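Accueil Cuisine Rangement Atelier Astuces Contact

jeudi 16 janvier 2025
Par Nazma Cassim

Vider la table fourre-tout sans y passer le dimanche

Vite fait, entre deux lessives. On m'a redemandé ma façon de faire pour la table où tout atterrit. Bouteilles, gâteaux, bouilloire, ciseaux, trombones. Chez nous elle a un tapis de feutre dessus, bien pratique pour ne pas rayer, moins pratique pour les miettes. Donc en vrac, dans l'ordre où je le fais.

Les bouteilles d'abord. Toujours. C'est ce qui prend le plus de place et ce qui roule. Tout ce qui est couché, on le redresse ou on le sort de là. Bouchon vérifié avant – un bouchon mal vissé sur du feutre, c'est l'auréole pour la semaine. L'eau entamée va dans la bouilloire ou aux plantes. Le soda entamé au frigo, debout, bien fermé. Les vides directement dans le sac près de la porte, pas « sur le plan de travail en attendant ».

Les gros bidons. Étiquette tournée vers soi, jamais vers le mur. Ne jamais transvaser un produit ménager dans une bouteille d'eau, même pour dépanner, même avec un bout de scotch marqué au feutre. Le bidon se range en bas, poignée devant. Et loin des biscuits, évidement.

Les biscuits et les paquets à grignoter. Une boîte en carton ouverte, ça ramollit en trois jours chez moi. Je garde le carton pour la date et je mets le contenu dans un bocal. Les sachets : pli double, pince à linge. Les paquets debout, comme des livres, sinon on rachète ce qu'on a déjà. Quand j'ai trois fonds de paquets différents je fais un bocal « goûter » et on ne discute pas.

Gobelets en papier. À l'envers, toujours, pour la poussière. Un gobelet propre peut servir de pot à petites choses pendant le tri, très utile, mais après on le jette. Pas de gobelet qui reste six mois avec deux élastiques et un bouton.

La bouilloire. Débranchée, vidée, couvercle ouvert un quart d'heure. Détartrage : moitié eau, moitié vinaigre blanc, on chauffe sans aller jusqu'au gros bouillon, on laisse une heure, on rince deux fois. L'anse du côté de la main qui la prend. Jamais sur le feutre quand elle est chaude, un dessous de plat ou rien.

Les petits métaux. Trombones, bouts de chaînette, anneaux. Le feutre les retient, on ne les voit plus, et c'est l'aspirateur qui les trouve. Un aimant dans un petit sachet, on passe à plat, on retourne le sachet, fini. Marche pour les trombones en acier, pas pour toutes les chaînettes – celles-là à la main. Une soucoupe suffit pour le stockage. J'avais acheté une boîte à casiers Dirkix, douze cases, j'en utilise deux.

Les blocs à trous, supports percés et compagnie : ne pas jeter trop vite. Couché sur une étagère, ça tient des crayons, des pinceaux, des tournevis fins. Tester le diamètre avant de s'emballer.

Le linge et les tissus pliés. Un grand sac transparent, c'est ce que j'ai trouvé de mieux, on voit ce qu'il y a dedans sans tout déplier. Chasser l'air en appuyant du centre vers l'ouverture. Bien sec avant de fermer, sinon ça sent. Les ciseaux : si on les range avec, lames fermées et pointe dans un bouchon de liège. Moi je préfère les mettre à part mais ma sœur coud et elle veut tout ensemble, on ne gagnera pas ce débat.

Le feutre lui-même. Brosse à habits, toujours dans le même sens. Rouleau collant pour les cheveux. Une tache de sucre : eau froide, chiffon blanc, on tamponne. Pas d'eau chaude. Pas frotter en rond, ça bouloche et ça ne se ratrappe pas. Séchage à plat.

Le paravent derrière, si vous en avez un tressé comme moi : pinceau large et sec, du haut vers le bas, puis un chiffon à peine humide sur les montants. Et on le fait AVANT la table, sinon toute la poussière retombe dessus et on recommence. Je l'ai fait à l'envers pendant des années.

Dernière chose, pour que ça tienne : une seule caisse au bout de la table, pour ce qui n'a pas encore de place. Quand elle est pleine on la vide, le soir même. Pas de deuxième caisse.

Je file, la machine a fini.

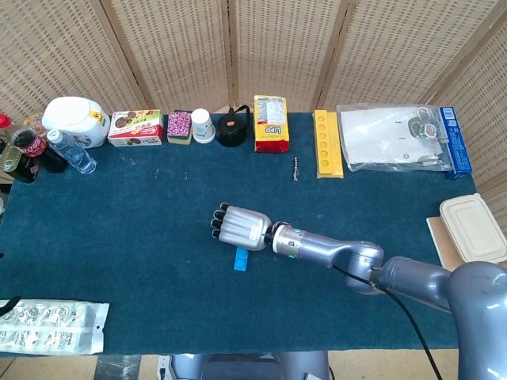

Janaka Matubbar : Pour la brosse à habits je confirme, mais sur du feutre foncé le rouleau collant m'a laissé des traces de colle. Maintenant je passe un gant en caoutchouc à peine humide, les miettes et les poils viennent en boulettes. Et pour les trombones, l'aimant de frigo marche très bien aussi.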